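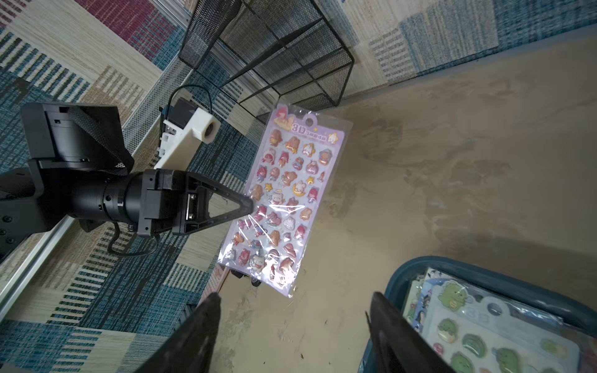
Project Reports, Issue 4, page 26

Sorting sticker sheets with a hired arm: a review of the Trulix starter kit

What we set out to do

The brief for the second-year automation module asks each group to take a kit that is on sale or on hire, put it to a task that a small business might pay for, and report on whether the kit is worth the money. Our group chose the Trulix starter kit because the department could get it on a monthly hire from Urkholm, and because none of the groups before us had used it.

For the task we picked stationery packing. Eglītis is a gift and stationery shop that sends out mixed bundles to order, and children's stickers are the line that takes up most of the packing time. The sheets come in clear sleeves with a hang hole at the top. They have to be picked up from wherever they have been put down and placed in a basket, which then goes to the packing bench. The shop lent us a box of stock for the length of the project and asked only that it came back in a state to be sold.

We thought flat packets would be an easy place to start. A week in, we had changed our minds. The sleeves slide, they reflect the lights, and a puffy sheet is thicker in the middle than it is at the header. A grip that is fine at one point on the sheet is a poor grip a short way along.

What comes with the hire

Urkholm delivers the kit in two crates. The first holds the arm, the power supply and the stop button. The second holds the gripper parts, the cameras, the cables and a printed setup guide. The software is a download, and the licence runs for as long as the hire does.

The guide is good on the mechanical side. Every bolt is named and there is a drawing for each stage. It is weaker on cable routing, which gets half a page and one drawing from an angle that hides the part you need to see. We ran the camera cable too tight at first and had to undo it when the wrist would not turn as far as the software thought it could. Leave a generous loop. It looks untidy but it gives no trouble.

The software is called Vilis and runs in a browser window. You can move the arm by hand and save positions, or you can drive it from a controller and record the whole movement. We used both. Saved positions are quicker to set up and are fine when the sheet is always in the same spot. Recorded movements take longer to prepare but cope better when things have been put down any old how, and that is how they get put down in a shop.

The gripper

Most of our notes are about the gripper, so it gets a section of its own.

The standard fingers are black, with an open triangular shape that tapers to a rounded tip. The open shape lets the finger give a little when it meets something, and this was the feature we liked most about the kit. In our early trials we often came in too low, and the finger bent where a solid one would have marked the stickers or scraped the table. We returned all the stock undamaged, apart from one sleeve that split at a seam that may have been weak already.

The rounded tip is less helpful. To get under the edge of a flat sleeve you want something thin. With the tips as supplied we had two ways of lifting a sheet. One was to push it to the edge of the table and take it from the side. The other was to close on the raised part of the stickers themselves and trust the sleeve not to slip. Neither is in the guide. Urkholm sells a thinner tip as an extra, but it was out of stock for the whole of our hire, so we cannot say whether it would have helped.

Putting a sheet into the basket is a different problem from picking it up. The first one can go in any way it likes. After that, each new sheet has to go in beside the others, and the ones already there lean and shift. We found it best to lower the sheet at a slant, let it touch, and open the fingers slowly. If the fingers open quickly the sleeve tends to cling to one of them and comes back out with the arm.

The cameras

The camera view is clear enough to read a header at working distance, and the colours are true enough to tell one design from another. Glare is the main fault. The ceiling lights in our lab bounce straight off the sleeves, and on the worst sheets part of the design is simply white. We turned off one row of lights and that was a real improvement. A shop may not be able to do so.

Povilas Venckus, second-year automation group 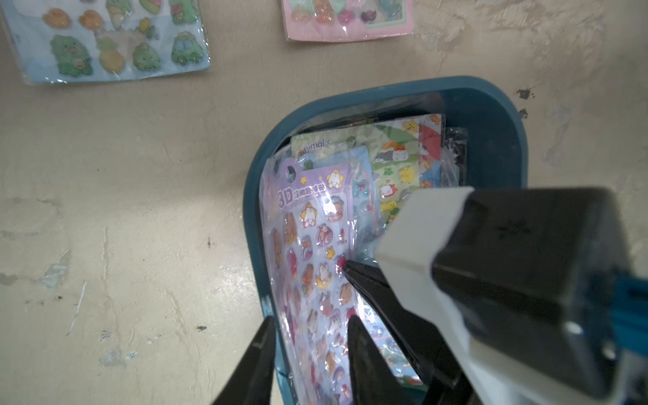
By Povilas Venckus, with notes from the rest of the group

How the trials went

We ran trials in three rounds. In the first round one sheet was laid flat and square to the arm. In the second it was turned to a random angle. In the third there were several sheets in view with the basket already part full, and the operator was told which design to deal with next.

The mix of designs mattered more than we had planned for. The purple sheet with the bunnies and stars was the one we used most. The light green one with "Animal" on the header and the hamster sheet were easy to tell apart on screen. The glittery blue one was harder when it stood between two others, as so little of it was showing. Anyone thinking of using the kit with software that picks out designs by itself should test it on a full basket before signing anything.

Rounds one and two went much as we hoped. Round three was slow. Much of the time went on moving the fingers to a position where they could touch one sheet without catching the next. Each of us had a go at the controls, and it took three sessions before the slowest of us was comfortable. The controller is easy to learn but the depth is not. You are judging distance from a flat picture, and your first instinct is to stop too high.

We also moved the basket between table height and a lower position. The arm could reach both, but its saved positions did not carry over, and the setup had to be done again each time. The software has a menu item that is supposed to shift a whole set of positions up or down. We could not get it to give a result we would trust near the stock, so we stopped using it.

Faults and support

We had two faults worth recording. The software lost contact with one camera during a long session and did not show a warning – the picture just froze. The operator noticed because the arm was moving and the view was not. This should be fixed, and until it is we would not let anyone drive the arm without also watching it directly. The second fault was a screw on a finger mount that worked loose. The guide tells you to check these every week. We would check them every day.

Urkholm's support line is open from 9 to 4. The person we spoke to on the Wednesday knew the kit well and sent a new settings file the same afternoon. An email we sent later went unanswered until we rang.

Is it worth hiring?

For teaching, yes. It goes together in a morning, it is forgiving when you make a mistake, and you learn a good deal about why handling soft packets is hard. The fingers are well thought out even if the tips are wrong for this job.

For a shop of Eglītis's size we would say not yet. A person can fill a basket faster and does not need the lights turned off. If the thinner tips do what Urkholm claims, and if the frozen picture fault is put right, the kit might suit a place that packs the same few designs all day from a fixed tray.

The next group to take this on should ask for the thin tips before the hire starts, and should book the end bench if they can, as it has the least glare. Our saved positions and the round three recordings are on the module drive in the folder marked February.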